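Chapter 2: Gathering Examples

Before a machine can learn to tidy a table, somebody has to tidy a great many tables for it -- patiently, by hand, and with every reach recorded. In this chapter we shall keep company with Muireann Quinlan as she plans 40 recordings of one small job: picking up fruit and other oddments and putting them in a box. 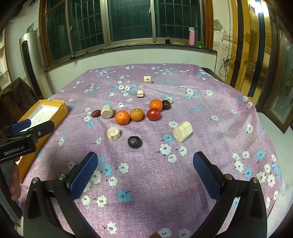
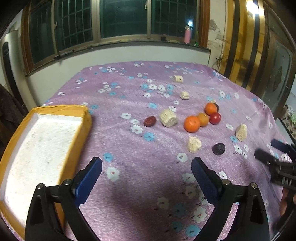

Hand-held grippers over the flowered cloth, with the yellow-edged container on the left in both.

Page last changed: 22/02/2018

Do look at how mixed the items are, dear reader -- round citrus, a wrinkled date, pale chunks with cut faces. A learner shown only oranges will know only oranges!

17 shares | 2 comments

Cormac Brophy: Lovely start. Will the exercises follow?

Ellow: Using this with my January group.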